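A Saturday at the Keltindale shared workshop
Posted Jul 21, 2022

I'd been meaning to get out to Keltindale since last August, and the open day finally gave me the push.
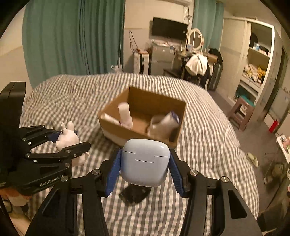
It's a 50 minute drive from our place, the last bit on gravel, and I got there just as the urn was coming to the boil (good timing, for once!). The shed is bigger than it looks from the road, with 7 benches down the middle and a wall of drawers that I could happily have spent the whole day going through. The gripper build had the best crowd. They're on their third set of fingers now, with softer pads, and most of the talk was about how hard you can squeeze a small thing before it shoots out sideways - a problem I know well from my own garage. I bought a bag of 20 pivot screws from the Cukura stall and stayed far later than I'd told them at home.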